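Setting up your transfer window in Touchline Boss
Part 2: Budgets, bids and loans

Right, so you've picked your club and named your save. I'm using Plekutbridge for this guide because they're skint and in the second tier, and that makes the window much more fun (if you took Duvora, the steps are the same, you've just got more money to waste).

1. Open the Club menu and choose Board Room, then Budget.

2. Drag the slider towards Wages until the weekly figure turns green. I always leave a bit in the transfer pot, even if I don't plan to buy anyone.

3. Press Confirm. The game won't save the change if you back out with Escape. I lost a whole evening to that one!

Note: you can only move the slider 2 times in each window, so have a proper look at your squad first.

4. Go to Scouting and set the age filter. Mine stops at 30, as the resale value drops like a stone after that.

5. Tick Available for Loan as well. You'll get a far longer list, and some of the bigger clubs will pay most of the wages for you. 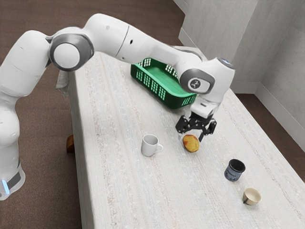

6. Click a player's name, then Make Enquiry. Don't go straight to Make Offer. An enquiry costs nothing and the selling club will usually hint at a price within a day or so of game time.

7. When the hint arrives, open with a lower bid and add a sell-on clause. Sabatier accepted 600 thousand from me for a left back they'd been asking silly money for, and all I'd added was a small cut of his next move.

8. Agree personal terms. Watch the Squad Role box here, it defaults to Key Player and your new backup keeper will hold you to it.

Caution: a bid stays live for 14 days. If you've put in for three strikers and they all say yes, you can withdraw before the medical, but your reputation with those clubs takes a knock. Corna wouldn't answer my calls for two seasons.

9. For loans, set the recall option to No if the other club will let you. They may ask for a bigger fee, and I nearly always pay it.

10. Finally, open Registration and drag your new signings into the league list. They can't play until you do this, and the reminder is a tiny yellow dot next to the inbox.

Note: the summer window opens in July whichever league you choose. The winter one varies, so check the calendar tab before you promise the board anything.

Part 3 covers selling players and dealing with agents.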